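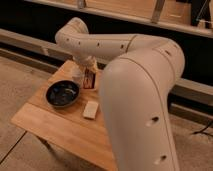 Section 4: Setting up your first tabletop pick

By now you've got the Otidmont arm bolted down, powered up and through its self-check. If you haven't, go back to Section 3, because nothing in this part will work until the ring at the base has gone steady green. I wrote these steps the way I do them on my own bench at Skusholm, so a few of them are habits of mine. I'll say so when they are.

You'll want a table that doesn't wobble, a small upright box, and two or three other household things with different shapes. A cup, a bowl and something flat is a good mix. Leave the breakable stuff in the kitchen for now.

Placing the table

1. Slide the table in close to the column. The arm can reach farther out, but it's a lot steadier when the forearm isn't stretched all the way.

2. Push down on each corner. If one rocks, put a shim under the leg. Please don't use folded paper - it squashes down over an afternoon and your heights drift.

3. Run the power cable out along the floor on the side away from where you'll be standing. Tape it if people walk through there.

4. On the tablet, open Workspace and tap Teach Surface. Hold the blue button on the wrist and guide the gripper by hand until the fingertips just touch the wood. Tap Save. Do that at all the points the screen asks for, and spread them out.

Caution: Keep your other hand off the table while you're holding the blue button. The arm goes light when you press it and stiff again the moment you let go, and it doesn't care what's underneath.

Setting out the objects

5. Put the box toward the back of the table, standing up, with space on both sides for the fingers. I like to start with a box because flat sides are easy to grip and you can tell right away if you're crooked.

6. Add the other things wherever you like, but leave at least 70 mm between the box and its nearest neighbor. The open fingers are wider than you'd think!

7. Tap Add Object and pick Box, then type in the width. Measure it with a ruler. The camera guess is fine for cups and pretty bad for anything glossy.

Note: Shiny bowls can show up on the tablet as two objects, or as none at all. Turning down any lamp right over the table usually fixes it. If it doesn't, draw around the bowl with your finger and tap Keep Clear, and the arm will go around it.

Your first pick

8. Set the speed to Slow and the lift height to 220 mm. That clears a normal mug with room to spare.

9. Set the grip force to 2. The dial goes a good deal higher, and on a cereal-type carton you'll regret it.

10. Stand back past the elbow, with the stop button in your hand. Tap Preview first and watch the ghost arm on the screen. If the path crosses anything, go back to step 6.

11. Tap Run. The arm comes over the top, turns the wrist down and closes on the box. Let it finish the lift before you touch anything.

If the box slips, go up one notch on the grip and try again. If it tips over before the fingers close, your surface points are off and you need to redo step 4. I know that's annoying. I've done it plenty.

Soft things

Sponges and the like need the ribbed fingertips from the Zekham pack, sold separately. The smooth ones that come with the arm will hold a sponge, but they tend to drop it in a turn. Ľubomír Machala on our support desk swears by a second Preview after you swap tips, and I've started doing it too. You'll also need to pick the new tips under Tools, or the arm will think its fingers are shorter than they are.

Caution: Don't go over 300 g with the ribbed tips on. They're glued, and the glue lets go before the motor does.

Once you've had a few clean picks, save the layout with a name you'll recognize later. Section 5 covers putting things down again, including into bowls.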